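Building a sand sculpture that lasts the afternoon

Dry sand will not hold a wall. Use one bucket of water to every two buckets of sand and mix it by hand until a squeezed lump keeps its shape.

Pack it in layers inside a bottomless tub, pressing each one down hard before adding the next. Lift the tub away slowly. For a first go, keep the block under 50 cm tall and a good deal wider at the base.

Always carve from the top down, so loose sand falls on parts you haven't finished. An old palette knife does for straight edges and a drinking straw for blowing grains out of corners. Mist the surface lightly every 19 minutes or so in a breeze.
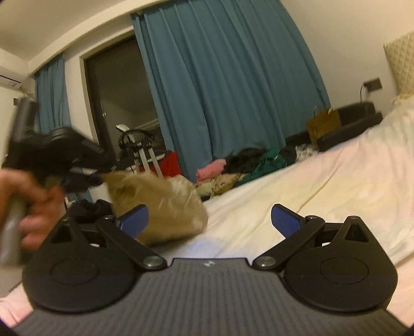
Something dark grey in the left hand.

Sand gets into everything you wear. Let clothes dry completely, shake them outdoors, then brush the seams and turn out the pockets before they go in the wash. Damp sand only smears.
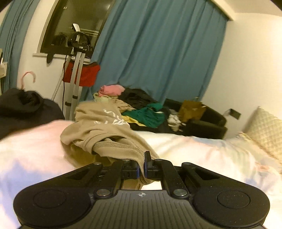
Held by the edge of the fabric.

Rinse buckets and knives in fresh water the same evening, as salt will rust a blade by morning. Gregor Forsyth uses a little cooking oil on his and keeps them rolled in a towel until September.

Wallitz Home Tips | Contact | Copyright Wallitz | Back to top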